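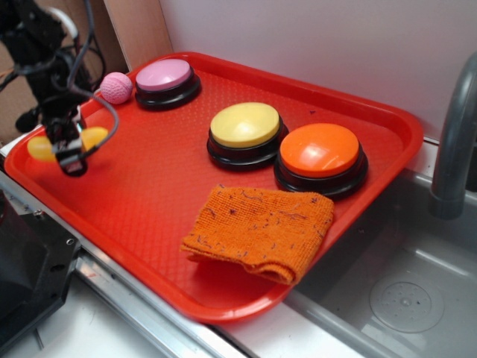 What is a firewall?

A firewall is a kind of guard for a computer or a network. It checks the messages going in and out, and it stops the ones that break its rules.

A firewall can be a program running on a computer, or it can be a separate piece of equipment. Most schools and offices have both kinds. To understand what they do, you first need to know what a network is.

Computers that talk to each other

When two or more computers are connected so they can send things to each other, they make a network. The connection can be a cable, or it can be radio waves, as with Wi-Fi. The computers in your school are probably a network. So are the phone, the tablet and the game console in your home, if they all use the same Wi-Fi.

The internet is a very large network made by joining many smaller ones. When you open a web page, your computer sends a request to another computer, which might be in the next town or in another country. That computer sends the page back.

What is a packet?

Computers don't usually send a picture or a page all in one lump. They cut it into small pieces called packets. Each packet carries a bit of the data and also a label. The label says where the packet came from and where it is going. When the packets arrive, the computer puts them back in the right order and you see the finished page.

The addresses on the label are numbers called IP addresses. IP stands for Internet Protocol. A protocol is a set of rules that computers agree to follow so they can understand each other.

There is another number on most packets, called the port number. You can think of the IP address as the address of an apartment building, and the port number as the number on one apartment door. Email uses some doors and web pages use others. A computer has thousands of these doors, and it only needs a few of them open.

How does the firewall decide?

A firewall has a list of rules. The people who look after the network write the rules, or they use a list that came with the firewall and change it a little. When a packet arrives, the firewall reads the label and compares it with the list.

Let's make up a school and call it Porkeck School. Its firewall might have rules like these:

Let students' computers ask for web pages.
Let the office computers send and receive email.
Don't let any computer outside the school connect to the computer where grades are kept.
If no other rule fits, block the packet.

The firewall starts at the top and works its way down. As soon as it finds a rule that fits, it does what the rule says. The last rule matters a lot. It means that anything unexpected is kept out, even if the people who wrote the list didn't think of it.

Suppose Porkeck School has 204 computers. Without a firewall at the edge of the network, every one of them would have to guard itself against everything on the internet. With one, most of the unwanted packets are stopped before they reach any of the computers.

Remembering who asked

Here is a puzzle. If the firewall blocks packets from outside, how does a web page get in?

The answer is that most firewalls have a memory. When your computer asks for a page, the firewall makes a note: this computer asked that computer for something. When the reply comes back, the firewall looks at its notes, sees that somebody inside asked for it, and lets it through. A packet that claims to be a reply when no one asked is thrown away. After a while, when the conversation is over, the firewall erases the note.

A firewall that works this way is called a stateful firewall. "State" is used here to mean how things are at the moment.

Why would anyone send bad packets?

Some people try to get into computers that don't belong to them. They may want to steal passwords, read private files, or use the computer to send junk email. They don't usually choose one computer and try it by hand. They write programs that try door after door on one computer after another, all day and all night. This is called scanning.

Let's say a scanning program tries 700 doors on a network called Kandlow. The firewall there leaves only the needed doors open and doesn't answer at the rest. The program learns very little, and it moves on. The people using the Kandlow network don't notice anything. Their firewall writes down what happened in a file called a log, and the person in charge can read it later.

Where does the word come from?

The word is older than computers. A firewall was, and still is, a thick wall in a building that slows down a fire and keeps it from spreading from one part to the next. A row of houses may have one between each house. Cars have a firewall too — it is the metal panel between the engine and the seats. Computer engineers borrowed the word in the 1980s.

What a firewall can't do

A firewall is useful, but some things get past it.

It can't tell if you are being tricked. If you get a message saying you have won a prize and you type your password into a fake page, the firewall may see an ordinary visit to an ordinary web page.

It can't check what comes in another way. If someone plugs in a USB stick with a harmful program on it, the program never passed through the network firewall at all.

It can't fix old software. Programs sometimes have mistakes in them that attackers can use. Updates repair those mistakes, so updates still need to be installed.

This is why networks use several kinds of protection together. Antivirus software looks for harmful programs. Passwords keep strangers out of accounts. Backups are spare copies of files, kept somewhere else in case the first copies are lost.

Is there a firewall on my computer?

Probably. Most computers sold today have one built in, and it is usually switched on from the start. The box that gives you Wi-Fi at home normally has one as well. If a message pops up asking whether to let a program through the firewall, don't guess — ask an adult before you click.

Words to know

Backup: a spare copy of files.
Log: a list a computer keeps of things that have happened.
Network: computers connected so they can share information.
Packet: a small piece of data with a label on it.
Port: a numbered "door" that one kind of message uses.
Protocol: rules that computers follow when they talk to each other.
Scanning: trying many doors to find out which are open.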